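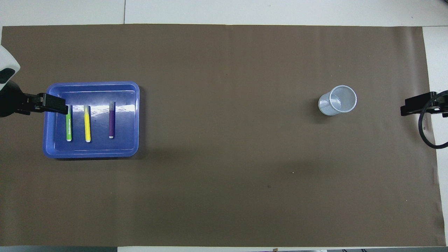 *Lăcrămioara Stoica*

Stand 20. Februar 2024, wird noch ergänzt. Wer mit den Daten arbeiten will, bitte erst bis unten lesen.

# ornier-becher

Teleoperierte Episoden vom zweiarmigen Platz in der Konfektionierung bei Vondach. Aufgabe: Marker aus der blauen Schale nehmen, in den Becher stellen. Soll später die Vorsortierung an der Setlinie übernehmen, also den Teil, den im Moment die Frühschicht von Hand macht.

## Inhalt

- 638 Episoden, davon 70 als Testsplit zurückgehalten (bitte nicht reintrainieren, ist schon mal passiert)
- 12 Bedienerinnen und Bediener, alle aus der Konfektionierung, keine Externen
- Schale immer blau, Unterlage immer braunes Papier
- Becher wechselt: Drahtgeflecht oder bläulicher Kunststoff, steht in `becher_typ`
- Position von Schale und Becher variiert, wird pro Episode neu gestellt
- Kopfansicht plus feste Ansicht, Gelenkwinkel beider Arme, Greiferöffnung

Abbrüche sind drin und als `abbruch` markiert. Nicht rausfiltern ohne hinzuschauen - ein Teil davon ist brauchbar, weil der zweite Versuch gleich danach kommt.

## Bekannte Probleme

- Drahtbecher kippt bei schrägem Ansetzen. Kunststoffbecher rutscht eher.
- Glanz auf dem Schalenboden stört die Segmentierung, vor allem in der Kopfansicht
- Zeitstempel der festen Kamera laufen bei den Aufnahmen vom Oktober hinterher. Korrekturskript liegt in `tools/`, Doku dazu fehlt noch
- Papier wirft Falten, wird nicht jedesmal glattgezogen
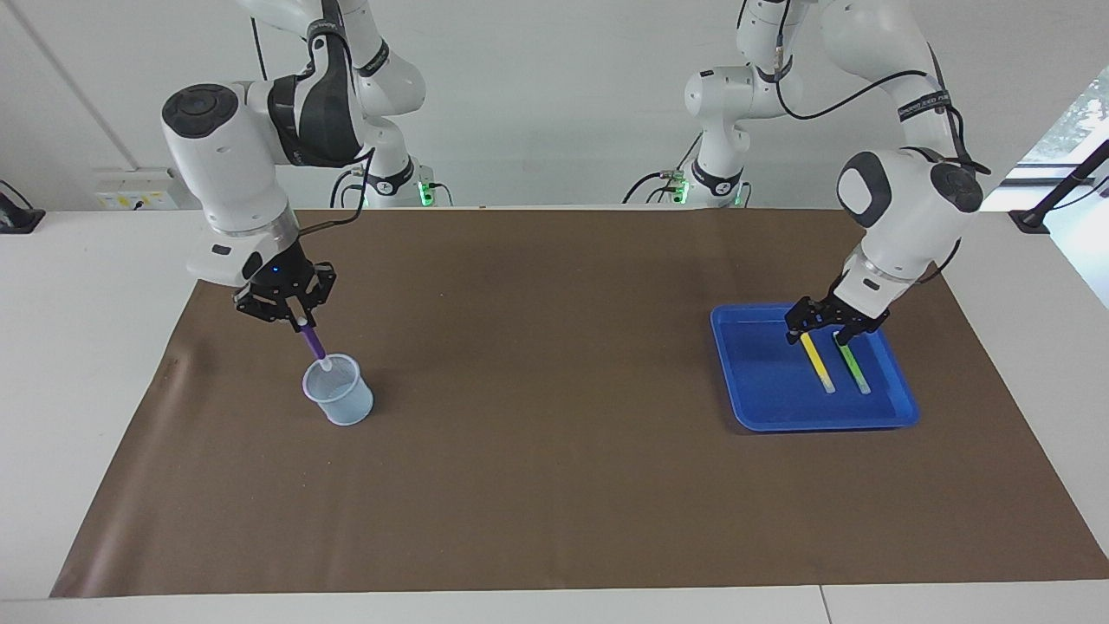

**Arbeitsplatz & Beteiligte**

Gehört für mich in die Datenkarte, auch wenn Proltstead das im Template nicht vorsieht.

Bisher: Sets von Hand stecken, acht Stunden, stehend. Handgelenke sind das Thema Nummer eins in der Abteilung. Mit dem Arm bleibt das Nachfüllen, das Prüfen der Farben und alles was der Greifer nicht sauber fasst. Weniger Griffe, dafür mehr Zuschauen. Das finden nicht alle besser. Zwei Kolleginnen haben gesagt sie wollen lieber stecken als warten bis was umfällt, und das nehme ich ernst.

Brândușa Onu hat die Einweisung gemacht und die meisten Korrekturen am Ablauf kommen von ihr. Auf ihren Wunsch wird Bedienzeit als Arbeitszeit in der normalen Schicht gebucht, nicht obendrauf. Pause nach jedem Block.

Offen:

- Einstufung. Wer Arme fernsteuert und Daten erzeugt, macht eine andere Tätigkeit als im Vertrag steht. Liegt bei der Personalabteilung.
- Tempo. Die Linie soll **nicht** nach dem Roboter getaktet werden. Mündlich zugesagt, schriftlich habe ich nichts
- Was passiert mit der Nachtschicht, wenn die Vorsortierung durchläuft? Keine Antwort bisher.

## Personenbezug

Bediener-IDs sind pseudonymisiert, Schlüssel liegt nicht im Repo. Keine Auswertung pro Person, auch nicht "nur mal kurz" für die Schichtleitung. Episodendauer bitte nur aggregiert berichten. Wer seine Episoden löschen lassen will, meldet sich bei mir, dann kommt eine neue Version.

## Nutzung

Nur intern und bei Villaseñor im Rahmen des Pilotprojekts. Weitergabe vorher abklären.

```
python tools/laden.py --split train --becher alle
```

Zum Testen reichen die ersten 100 Episoden, der Rest zieht sich übers Werksnetz ewig.

## TODO

- [ ] Doku Zeitstempel
- [ ] mehr Episoden mit Drahtbecher
- [ ] Abschnit Wartung von Brândușa einfügen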